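How Sound Gets Through a Wall (and How I Tried to Stop It)
Final report, Intro to Materials and Building
Turned in 02/07/2019

I picked this topic because of my apartment. I live on the second floor of an old building on Jorkgate and I can hear my neighbor's alarm clock better than my own. So when the project list came out and one of the lines just said "noise," I put my name on it before reading the rest!

The question I ended up with was pretty simple. If you've got a thin wall and not much money, what can you put on it that makes a difference you can hear? I had a budget of 200 dollars and I spent nearly all of it, mostly on stuff I'd never buy again.

First I had to learn how sound moves, and I had it wrong going in. I thought soft things block noise. Soft things mostly soak up echoes inside the room you're in, so your own music sounds less boomy, but the guy next door still comes through. To stop him you need weight, or a gap, or both. And you need to seal the cracks. I read a lot about cracks in November, way more than I planned to.

For testing I built a plain box with one open side and put a small speaker in it playing the same hiss every time. Then I covered the open side with whatever I was trying and read the level with a meter from the lab. I tested 13 coverings, and each one got 3 readings. I wrote down the middle one, which my lab partner thought was lazy, but the readings were close enough that I'm fine with it.

Foam was the big letdown. I ordered the bumpy kind from Plotodetti, paid too much for shipping, and it barely moved the needle. A moving blanket did a little better. Drywall did a lot better, and two sheets with a gap between them (I left the gap empty the first time, then stuffed it with old towels) beat everything else I tried. The towels helped more than I expected.

Wood was somewhere in the middle. A thick solid piece does well for its size, but it rattles if it isn't held down tight, and then you get a buzz on top of the hiss. I had to redo one whole set over that buzz.
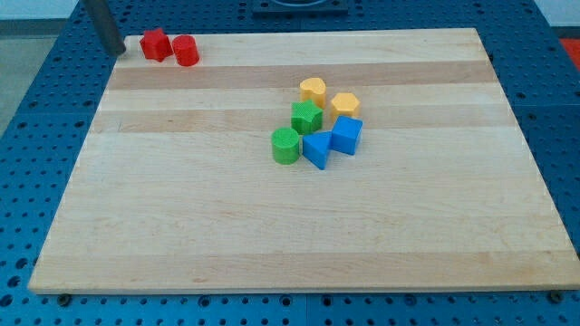
The other thing that messed me up was leaks. My first box had a gap at one corner no wider than a pencil line, and it made half my early numbers useless. I sealed it with caulk from the hardware store in Totville and started over. If I did this again I'd seal the box first and test it shut before touching anything else.

What I'd still like to try is low bass, like a truck idling outside. My speaker was too small for that, so nothing in this report says much about bass. The full table of readings is in the appendix, along with my receipts.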